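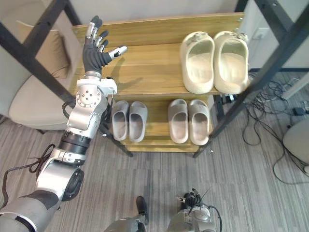

Shoe rack, two shelves. Slippers up top, slides underneath.

Re: Protex spray on suede and canvas, worth the money?

seija_t
Bought the Protex fabric spray in May after the bloke at Nieminen swore by it. Label says 700 mL does a whole household of shoes. Mine ran out after two pairs of boots. Anyone had better luck?

Plukalon
How heavy were you going? It's meant to be a light mist, let it dry, then a second go. I've used it for years on my work boots and never had wet socks.

seija_t
Light mist, both times. I can read a label.

jouko.peltonen
Years of what, though? Did you leave one boot unsprayed to compare? Good leather keeps a fair bit of rain out on its own. I'd want to see that before giving the spray any credit.

Plukalon
No, mate, I didn't run a trial on my own feet. They stay dry and that'll do me.

Raimo M
The tin says "tested to 3,000 steps". That's a walk to the shops and back a couple of times. Tested how, and in what weather? I emailed them and got a coupon.

Dinh_N
Wax for leather, nothing for canvas, dry them away from the heater. The colour went patchy on my tan suede with Protex, so try it on the heel first.

jouko.peltonen
Patchy here too, on grey. Plukalon, what colour are yours?

Plukalon
Black.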